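Put the Kitchen Back on the Plan

My brother-in-law, Lech Michalski, bought an apartment in Lirnport last year. It has two bathrooms, a closet big enough to sleep in, and a kitchen that is one wall of the living room. The wall has a sink, two burners and a refrigerator that comes up to my hip. The listing called it an "efficient cooking zone." When I visited in March we ate takeout on the couch, and so, he told me, do most of his neighbors.

I don't blame Lech. He bought what was for sale. I do blame the people who decide what gets built, and I think the town should stop letting them draw homes without a usable place to cook.

The counter is the problem

People who talk about small kitchens usually talk about appliances. They want to know if there is an oven and how many burners. Appliances matter less than people think. My grandmother Krystyna Domański raised a family on one burner and a borrowed oven. What she had was a table, a long one, and everything happened on it. Dough was rolled at one end while children did homework at the other. Jars were filled there in August. If you wanted to talk to her, you sat down and were handed a knife and some beans.

Cooking takes flat space. You need somewhere to put the onions you haven't cut, somewhere to cut them, and somewhere to put them afterward. Then there is the bowl, the colander, the plate for the chicken, and the bag you haven't unpacked yet. A person with 17 inches of counter can heat things. That person can't really cook, and after a few months of balancing a cutting board over the sink will stop trying.

I measured Lech's counter while he was on the phone. It was 17 inches.

Builders answer that people don't cook anymore, so why give them room for it? I have heard this at two planning meetings, the second time from a man from Trakton who had slides. It may be true that the people in these buildings cook less. I would like to know how many of them cooked before they moved in. If you sell shoes without soles you will find that your customers don't walk much.

The other answer is cost. A full counter takes floor area, and floor area is money. I accept that. But the same plans that can't find four more feet of counter find room for a lobby with a fireplace, a package room and a gym with mirrors. Zieliński Court has a dog washing station. I like dogs, and I would still trade it.

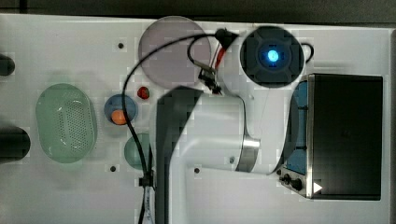
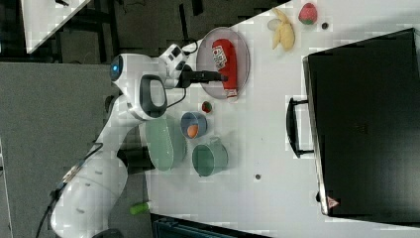

What children learn at the table

Lena Malinowski taught home economics at our middle school until the class was dropped. She told me that in her last years she began with things she used to be able to skip. Some of the students had never drained pasta. A few didn't know that a colander and a bowl were used for different jobs. They were bright kids, and they had simply never stood next to an adult who was making dinner, often for the plain reason that there was no place to stand.

You learn to cook by being in the way. Nobody sat me down and explained how thick a pancake batter should be. I was near the bowl often enough that I came to know what it looked like. A recipe video can show the same thing, and I use them myself, but it can't hand you the spoon.

There is a money side as well. A pot of lentil soup costs me 9 dollars, bread included, and feeds four of us with some left for lunch. The same four people can't eat takeout in Lirnport for less than 50. A family that does that a few nights a week is paying a second rent, and it is paying it because of a wall that was drawn too short. Teodor Górecki at the food pantry sees the other end of it. He gives out dry beans and whole squash, and some people hand them back, politely, and ask if there is anything that can go in a microwave.

What I would ask for

The zoning rules are being revised this year, and they already tell builders how wide a hallway must be and how much window a bedroom gets. I would add three lines. Every new home with a bedroom should have at least six feet of clear counter, not counting the sink or the stove. It should have room for a table where the household can sit down. And any building with more than 300 units should have one shared kitchen that residents can book for free – a real one, with an oven that fits a turkey.

The six feet matters most to me. If the council has to drop something, it should drop the shared kitchen, which will be hard to keep clean anyway.

Some will say this is the town telling people how to live. A counter doesn't make anyone cook. You can pile mail on it, as my husband does. But a home lasts a long time and passes through many hands, and the person who moves in after Lech may have three children and a sack of potatoes.

The hearing on the revised rules is Thursday, April 14, 2022, in the library meeting room. Written comments are accepted until the end of that day. Lech says he will come if I drive.

More in Opinion
The bus to Rarkico should run on Sundays
Mieczysław Michalski: Why I still pay by check
Leave the old school bell where it is
A longer lunch would fix more than you think
Letters: parking, porch lights and the pool

Contact the editor | Submit a letter | © 2022 All rights reserved | Back to top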